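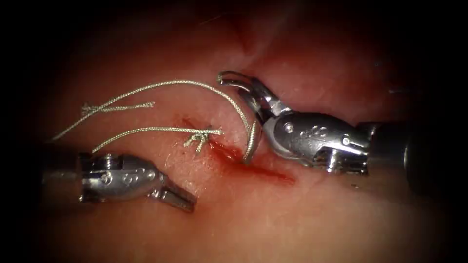
Handout zur zweiten Sitzung: Außerschulische Lernorte planen
Seminar Sachunterricht, Leitung: Rainer Tiedemann

Letzte Woche kam die Frage auf, ob sich ein Besuch im Heimatmuseum für eine dritte Klasse überhaupt lohnt. Und wie er sich lohnt! Kinder, die im Klassenzimmer kaum den Mund aufmachen, stellen vor einer alten Schulbank plötzlich eine Frage nach der anderen. Damit davon im Unterricht etwas ankommt, brauchen wir eine gute Rahmung.

Vor dem Besuch
Fahren Sie unbedingt einmal allein hin. Laufen Sie den Weg ab, den die Kinder gehen werden, und achten Sie auf Garderobe, Toiletten und einen Platz zum Frühstücken (wird fast immer vergessen). In der Klasse reicht eine Stunde Vorbereitung: Was wissen wir schon über Schule früher? Wen könnten wir fragen? Die Fragen kommen auf Karten und fahren mit.

Vor Ort
Im Museum Brandes dauert die Führung 40 Minuten, danach arbeiten die Kinder zu zweit an einem Gegenstand ihrer Wahl. Zeichnen, beschriften, vermuten - mehr muss auf dem Blatt gar nicht stehen. Bitte keine Rallye mit langen Ankreuzbögen, sonst rennen alle nur von Vitrine zu Vitrine.

Nach dem Besuch
Hier wird es richtig spannend! Die Zeichnungen werden zur eigenen kleinen Ausstellung im Flur, mit Schildern, die die Kinder selbst schreiben. Damit sind Deutsch und Kunst gleich mit im Boot, und die Parallelklasse darf sich führen lassen.

Aufgabe bis zum 8. September
Entwerfen Sie einen Ablaufplan für einen halben Tag an einem Lernort in Ihrer Nähe. Umfang: 2 Seiten, gern mit Skizze. Notieren Sie auch, welche Kompetenzen aus dem Lehrplan Sie ansprechen - und welche Frage Sie selbst an den Ort haben.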